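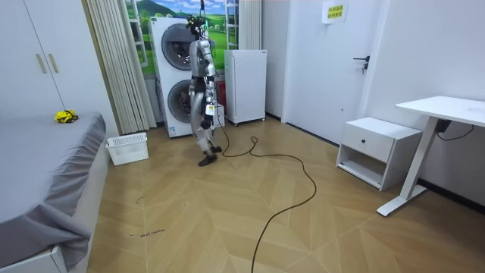
The robot in front of the washer and dryer in the practice bedroom at Fevham.

48 shares | 2 comments

For as long as most of the housekeeping staff at Fevham can remember, the last hour of the day shift has belonged to the laundry. Somebody strips the beds, somebody else carries the baskets down the hall, and whoever is left standing feeds the machines, folds what comes out and hopes the evening crew won't need too many extra pillowcases. It is a friendly hour, by all accounts, with a good deal of talk in it, but it is hard on the back, and by January there were enough sore shoulders among the 24 people on the housekeeping team that the residence decided to try something new.

What it is trying is a silver humanoid robot, supplied by a small firm called Vosar, which has been learning its way around a bedroom set up much like the ones the residents live in, with a bed, a wardrobe, a nightstand, a refrigerator and a stacked washer and dryer. The staff have taken to calling the room "the little flat," and they drop by it on their breaks more often than anyone planned for.

"I thought I would look in once and that would be that," said Mahnaz Amini, who has worked in housekeeping at Fevham for most of her career and now spends two afternoons a week in the room. "Then they asked me how I sort a basket, and I talked for so long that my tea went cold. I had never had to put it into words before!"

Those conversations have become a regular part of the job. Amini and her colleague Chiharu Sugiyama tell the Vosar crew what a working day is really like, down to the sheets that tangle around everything else and the socks that hide in the corners of a fitted sheet, and the crew goes away and works on the robot's movements. For now the robot stays on its overhead tether, and a member of the crew is always in the room with it. It does no work in the residents' own rooms, and managers say it won't until the housekeepers themselves are happy with it.

Progress has been slow, and everyone involved is quite open about that. Loading towels is going fairly well. Folding is another matter, and Sugiyama, who is known up and down the building for her very square corners, laughed for some time when she was asked whether she felt her position was threatened. She did say she would be glad to hand over the bending, especially to the lower machine, and she would hand it over tomorrow if she could.

There were worries too, and it would be wrong to leave them out. When the trial was first announced at a Tuesday staff meeting, several people wanted to know whether hours would be cut. Venla Keskinen, the residence manager, has since put it in writing that no one's hours will go down during the trial, and that any time saved on laundry will go to the residents, whether that means help with letters, a walk in the garden or a longer chat over coffee. Some of the staff would like that promise to run past the end of the trial. Keskinen said she understands why, and that talks on it are still going on.

"I can't tell people what the building will look like years from now," she said. "I can tell them that they will be in the room when we decide."

A few things have changed already. Amini and Sugiyama have been given a new job title, laundry trainer, along with a modest raise, and a third place is open to anyone on the team who would like to put in for it. The evening crew has asked for its own turn in the little flat, too, on the reasonable grounds that evening laundry is a different animal from the daytime kind.

Residents, for their part, have mostly wanted to know when they can come and see it. A visiting hour is being arranged, with chairs, and the kitchen has offered to send up a cake. Staff who would like to help that afternoon can leave their names at the front desk.

Comments (2)

Anneli Peltonen
My mother lives on the second floor and has been asking about this every single time I call. Please do let families know when the visiting hour is!

Mitsuko Imai
Good to see the housekeepers getting a raise out of it. I did hotel laundry for years and it was my knees that gave out first, so I hope the bending gets sorted before the folding does.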